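A Day at the Surnley Film Weekend

4 Oct 2019

The Surnley Film Weekend has moved out of the old cinema on the square and into the Tullholm building, a former furniture warehouse by the rail line. I went on opening day with a day pass, a notebook and a list of trailers I wanted to see on a proper screen.

Doors opened at ten. The line ran back past the loading dock, but it moved quickly, and I had my wristband within 20 minutes. Bag check was slower. If you are going tomorrow, leave the backpack at home, as anything larger than a tote has to go to the coat room and the coat room charges.

The main hall seats 2000. The floor is flat for the first part and then rises on temporary steps, so the view from the middle rows is poor if anyone tall sits in front of you. I moved to the steps after the first panel and stayed there. 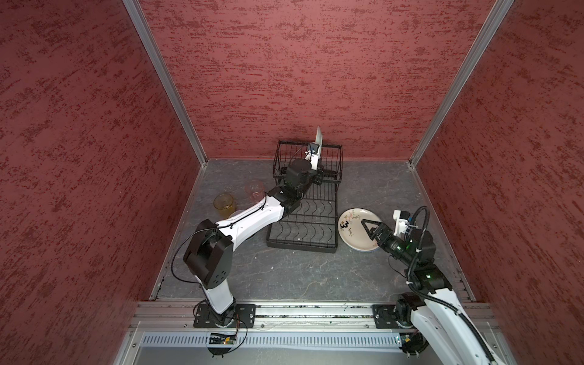
White plate in a black wire dish rack, dark red walls behind.

The opening panel was for "Voyle", the science fiction picture that had two release dates this year and missed both. It is now set for May. Director Jasper Bakker came out with his editor and showed the new trailer twice, once as it will run in theaters and once with the music off. The second run was the better one. You could hear how much of the sound is wind and footsteps, and the cave sequence works well without the drums.

Bakker confirmed that the villain from the first film is back. This had been guessed at since the summer, when a member of the makeup crew posted a photo and took it down the same evening. He did not say how the character survived. He did say the return was in the first draft of the script, and that the studio asked for it to be cut and later asked for it to be put back. The film currently runs long, and he expects to lose a subplot set on the ferry.

Questions from the floor went on for half an hour. Most were about the ending of the first film. One person asked whether the two leads would be in the same scenes this time, and the editor said yes, for most of the last act.

Lunch was from the trucks in the yard. I had a cheese sandwich and a coffee, both fine. There are not enough tables, and people ate sitting on the curb. 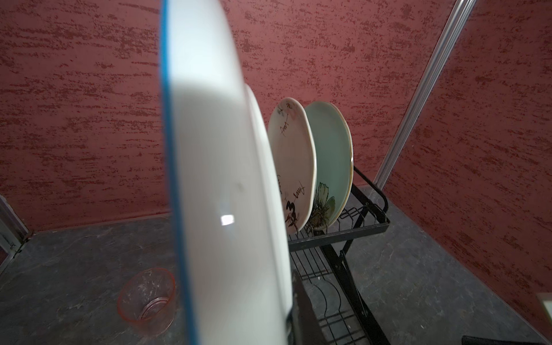

Plate with a thin blue rim, another white plate behind it.

In the afternoon I went to the side rooms. The largest is 305, on the third floor, and it has the best projector in the building. They were showing the first two episodes of "Fulier", a series about a family of stage magicians who stop speaking to each other after a bad tour. Episode one is slow – it takes most of its length to get everyone into the same house – but episode two is very good, and the dinner argument got a laugh from the whole room. The series has no broadcaster yet.

The room holds around 300 and it was full, with people turned away at the door. There is an elevator, but staff were keeping it for people who needed it, so allow time for the stairs between sessions.

I skipped the costume display because of the line and looked at the poster sale. Original posters start cheap and go up quickly. The reprints are on thin paper and I would not bother with them. 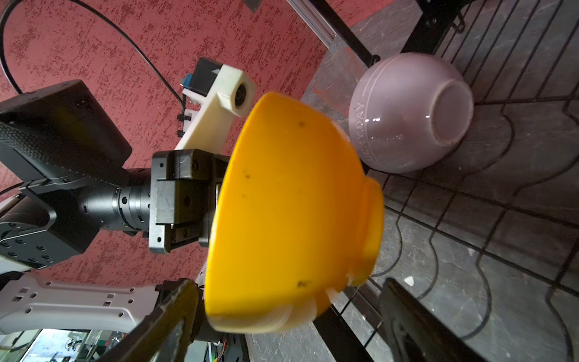 The last thing I saw was the short film program back in the main hall. Nine shorts, no breaks, with the lights down throughout. Two were student films and one of those, about a night bus driver who keeps finding the same umbrella, was the best of the set. The sound was too loud at the start and somebody fixed it by the third film.

A few notes for anyone going over the weekend. Day passes are still on sale at the door, card only. The program booklet has the wrong start time for the animation block, so check the board by the stairs. Parking at Tullholm was full by eleven, and the shuttle from Surnley station runs every quarter hour until the last screening ends.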